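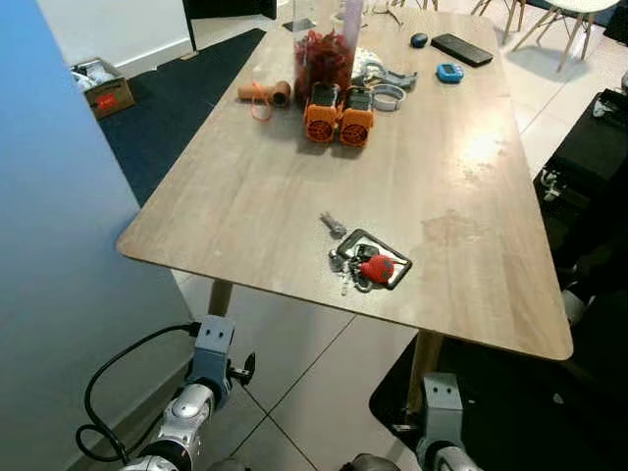
30/09/2019
작업실 정리, 열쇠 꾸러미 분류

오전에 창고 선반을 닦기로 했었는데 열쇠 문제가 먼저라 순서를 바꿨다. Darkik 쪽 캐비닛이 안 열린다는 얘기가 지난주부터 나왔고, 맞는 열쇠가 어느 꾸러미에 있는지 기록이 없다. 공용 열쇠 대장은 2월에 쓰다 만 상태. 마지막 줄이 "나머지는 나중에"로 끝나 있음. 내 글씨다.

가운데 탁자부터 시작. 회베이지색 나뭇결 상판, 모서리 둥근 것. 원래는 조립대 옆에 붙여 쓰던 탁자인데 조립대보다 높이가 낮아서 결국 물건 올려두는 자리가 됐다. 안쪽 끝에 모아 둔 것은 오늘 자리를 정해서 빼고, 앞쪽은 열쇠 펼쳐 놓는 데 쓰기로 함.

열쇠

꾸러미에 달린 것: 금속 열쇠들, 고리, 빨갛고 둥근 것, 검은 사각 태그. 태그는 테두리가 밝은 회색. 대장에는 "검정 태그 = 부속실"이라고 되어 있는데 부속실 문은 작년에 잠금장치를 바꿨으니 이 줄은 믿으면 안 된다. 줄 긋고 옆에 물음표 적어 둠.

꾸러미 옆에 은색 금속 조각이 따로 하나 있다. 열쇠인지 부속인지 애매하다. 꾸러미에 끼우지 말고 작은 봉투에 따로 넣어서 "미확인"으로 표시한다. 예전에 비슷한 걸 아무 고리에나 끼웠다가 한참 찾은 적이 있음.

맞춰 본 순서대로 적는다.

Darkik 캐비닛: 끝이 각진 열쇠가 들어가기는 하는데 반쯤에서 걸린다. 윤활제를 조금 넣고 다시 해 보니 돌아갔다. 열쇠가 틀린 게 아니고 자물쇠 쪽이 뻑뻑했던 것. 문짝이 약간 처져 있어서 왼손으로 들어 올린 채 돌려야 편하다. 경첩 나사 조이는 건 다음번.

Ketilsson 공구장: 위 칸은 열림. 아래 칸은 같은 열쇠로 안 열림. 위아래가 같은 열쇠라고 대장에 되어 있어서 그 부분 고침.

사물함 82번: 꾸러미에 있는 걸로는 안 열린다. Qistina Tarigan이 여분을 보관하고 있을 수 있다고 함. 내일 확인해 준다고 했으니 그때까지 칸은 비워 둔다. 안에 무엇이 있는지는 둘 다 기억 못 함.

뒷문: 시도 안 함. 밖에서 잠그는 문이라 혼자 있을 때 건드리지 않기로.

탁자 안쪽에 모아 둔 것

주황색 기기는 나란히 붙여 두지 말 것. 앞면 검은 원형 그릴이 막히지 않게 선반에서도 벽을 보게 두지 않는다. 위에 검은 사각 부품이 올라와 있는 형태라 그 위로 다른 걸 쌓으면 안 된다. 지금까지 선반 아래 칸에 넣으려다 높이가 안 맞아서 매번 탁자로 되돌아왔는데, 가운데 칸 판을 한 단 내리면 들어간다. 판 내리는 작업은 오늘 했음. 핀 하나가 헐거워서 새 걸로 바꿨다. 자산 번호 스티커가 붙는 자리를 찾아서 대장에 옮겨 적어야 하는데 이건 못 했다. 대장에 빈 줄만 만들어 둠.

빨간 내용물이 든 투명 플라스틱 통. 쪼글쪼글하고 가는 것이 들어 있는데 종이인지 말린 고추인지 겉만 봐서는 구분이 안 된다. 포장 완충재로 쓰던 종이 조각이라면 포장대 밑으로, 먹는 거라면 작업실 밖으로. 뚜껑은 내가 열지 않고 통 주인 찾는 쪽지를 게시판에 붙였다. 이번 주까지 말이 없으면 열어서 확인한다. 앞으로 통에는 이름이든 내용물이든 하나는 적어 두었으면 한다. 유성펜은 문 옆 서랍 맨 위.

갈색 원통은 눕혀 놓으면 굴러다닌다. 거기 걸린 주황색 가는 끈도 탁자에서 늘어져 있으면 다른 물건에 엉킨다. 끈은 느슨하게 감아서 통 옆에 같이 두고, 원통은 긴 물건 두는 꽂이에 세운다. 꽂이 칸이 좁아서 제일 왼쪽 칸에만 들어감. 그 칸에 꽂혀 있던 도면 말이는 Kembridge 상자로 옮김.

분홍빛 도는 반투명 긴 원통하고 투명한 원통 용기. 둘 다 긁히기 쉬워 보여서 금속 부품과 같은 칸에 두지 않는다. 위 선반에 얇은 천 깔고 올리기로. 분홍 쪽은 키가 커서 위 선반 칸에 똑바로 안 들어갈 수 있다. 선반 칸 높이를 먼저 재고 옮길 것. 자가 공구장 아래 칸에 있는데 아래 칸이 안 열려서 여기서 막혔다.

선반

선반 라벨은 Sidammont 라벨지로 통일. 기존 라벨지는 떼면 풀이 남는다. 남은 풀은 알코올 묻힌 천으로 두 번 문지르니 없어졌는데, 도색된 면에는 먼저 구석에 시험해 볼 것. 파란 선반 모서리에서 페인트가 조금 묻어 나왔음. 눈에 띄는 자리는 아니어서 그냥 두었다.

라벨지 재고 6장. 다음 주문할 때 같이 넣기. 품번 2,022로 적혀 있는 것이 폭이 맞는 쪽이고, 비슷하게 생긴 좁은 것은 글씨가 두 줄이 안 들어간다. 지난번 주문에서 좁은 게 온 것은 내가 품번을 안 적고 "흰색 라벨지"라고만 써서 그렇다.

맨 위 칸은 가벼운 것만. 가운데 칸은 기기. 아래 칸은 상자째 두는 것. 이렇게만 정하고 더 세세하게는 안 나눔. 예전에 칸마다 품목을 정해 놓았을 때는 한 달도 못 갔다.

열쇠걸이

걸이판은 문 안쪽 말고 공구장 옆면에 단다. 문에 달면 여닫을 때마다 열쇠가 부딪혀서 시끄럽다는 의견이 있었다. 판은 남은 합판 잘라서 쓰고, 고리는 나사식으로. 간격은 손가락이 들어갈 만큼. 처음에 너무 촘촘하게 표시했다가 지우고 다시 그렸다.

꾸러미 하나에 다 모아 두는 방식은 그만둔다. 한 사람이 들고 나가면 나머지가 다 못 쓴다. 캐비닛, 공구장, 사물함으로 나누고 고리마다 종이 태그. 빨간 둥근 것은 색이 잘 보이니까 캐비닛용 고리로 옮기면 어떨까 싶은데, 원래 무슨 용도였는지 Qistina한테 물어보고 나서. 검은 사각 태그도 마찬가지로 당분간 그대로 둔다.

빌려 갈 때는 걸이판 아래 종이에 이름과 시간. 시간은 대충 적어도 되지만 이름은 꼭.

(오후 추가) Qistina가 잠깐 들러서 공구장 아래 칸을 열어 봄. 열쇠가 따로 있는 게 아니고, 위 칸 문을 끝까지 닫은 다음에 돌려야 하는 구조라고 한다. 위 칸이 조금이라도 열려 있으면 아래가 잠긴다. 그래서 대장을 다시 원래대로 고침. 줄 그은 데에 또 줄을 그어서 지저분해졌으니 그 쪽은 새로 옮겨 적을 것. 공구장 앞에 메모도 붙였다. "위 칸 닫고 아래 칸 열기."

자 꺼냄. 위 선반 칸 높이는 아직 안 쟀다.

남은 일
사물함 82번 여분 열쇠 확인
미확인 금속 조각, 봉투에 넣고 대장에 줄 추가
캐비닛 문 경첩 조이기
주황색 기기 자산 번호 옮겨 적기
투명 통 쪽지 답 확인
위 선반에 깔 천 찾기, 칸 높이 재기
걸이판 합판 자르고 사포질. 사포는 굵은 것만 남아 있어서 고운 것 주문
라벨지 주문, 품번 꼭 적기

뒷문 열쇠는 두 명 있을 때. 이것만 날짜 못 정함.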